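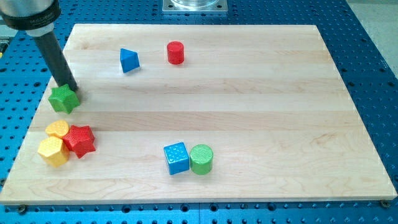 Step 3: Push the green star by remote

April 30, 2021
By Oona Pesonen

Set Clivik to its slowest speed. You'll feel silly. Stay there anyway.

Bring the rod down behind the star, just clear of the wood, and nudge. Stars like to spin, so aim for the middle and make small corrections. Leave the other colours where they are, however tempting.

Wobbles are fine. Save those runs too, or the robot only ever learns from your good days. I kept 143 and binned 2, both of them sneezes.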